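Hinojosa Rental Homes Swaps Single-Use Produce Bags for Baskets, With Reservations

HINOJOSA – Fliten, the property services firm that manages 188 furnished rental units here, said in June that it will put an open basket for fruit in every kitchen and stop handing tenants a fresh roll of plastic bags at move-in. The firm does not expect this to change the world. It does expect to buy fewer bags.

The decision follows a four-month trial in 25 units on the Brovard side of town. Over that period the firm's stockroom handed out 791 fewer bags than it had in the four months before. Fliten's housekeeping lead, Refugio Bañuelos, asked that the figure be printed with a warning attached.

"Fewer bags left our stockroom. I can't tell you how many the tenants bought at the store to make up for it," Bañuelos said. "I've read a lot of announcements about kitchen habits, and most of them count what's easy to count. So did we."

A Basket and a Bag

Fliten looked at several ways of keeping fruit on a counter and threw most of them out. Tiered wire stands tipped over. Lidded bins were pretty and stayed shut, and people forgot what was inside. The firm settled on a plain white plastic basket, which can be rinsed in the sink and costs little to replace.

There was some grumbling in the office about using plastic baskets to cut down on plastic bags. Bañuelos does not think the complaint is foolish. A basket has to stay in use for years before the trade makes sense, and rental kitchens are hard on small items. Baskets walk off. They get used for toys, mail and shampoo bottles. Fliten has ordered 300 of them for 188 units, which says something about what the firm expects to happen.

The bag is the other half of the job. Unpacking a load of groceries means somebody has to deal with an empty, crumpled bag, and in most of the trial kitchens it ended up wadded under the sink with the rest. Fliten's new move-in sheet asks tenants to empty the bag all the way, smooth it flat and keep it for the next trip. Bags with food stuck to them go in the trash.

The sheet also suggests putting fruit straight into the basket, heavier pieces first, and leaving soft ones on top where they can be seen. A lemon can sit beside a green fruit without any special arrangement. Fliten makes no promise that fruit will last longer this way. One supplier said it would and could not back it up when asked.
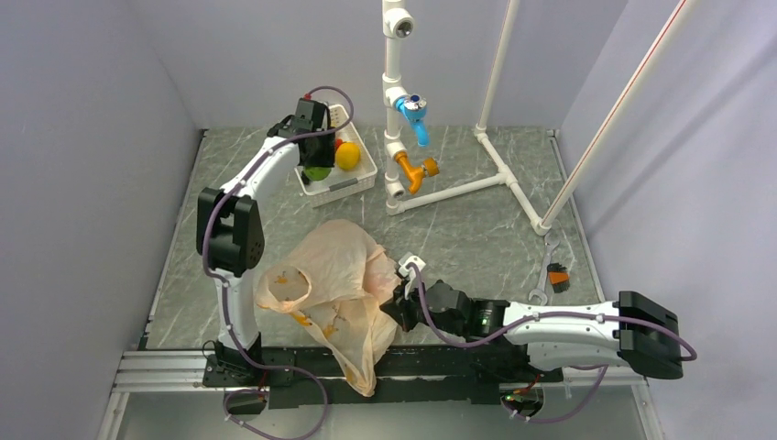

What Tenants Will Get

Each unit will have one white basket on the counter at move-in, along with a single printed page. The page replaces a nine-page kitchen guide that, judging by the condition of the copies collected at move-out, very few people had opened.

Tenants who want plastic bags can still ask for them at the front office. There is no charge and no lecture. Fliten considered a small fee and dropped the idea when the bookkeeping looked more expensive than the bags.

The baskets come from Zavwood, a household goods wholesaler that has supplied the firm with dish racks for several years. Zavwood offered a version with the words "Fresh Living" molded into the side. Fliten took the blank one.

Baskets that crack will be replaced once without charge. After that the cost comes out of the deposit, the same as a missing pan or a broken lamp – a rule that two tenants in the trial called petty, and that the firm is keeping.

What Is Still Unclear

Fliten will run the new setup in all units for a year and then compare stockroom records again. It will also try a short survey, though Bañuelos has doubts about that part too.

"People tell you they reuse their bags," Bañuelos said. "Then you open the cabinet."

If the baskets disappear faster than they can be replaced, the firm will drop the plan and say so.

About Fliten

Fliten cleans, furnishes and manages rental homes in Hinojosa and Brovard. The front office answers calls until 5 p.m. and can send a copy of the move-in sheet on request.

Contact: Fliten Press Desk, Hinojosa | © Fliten. All rights reserved. | Back to top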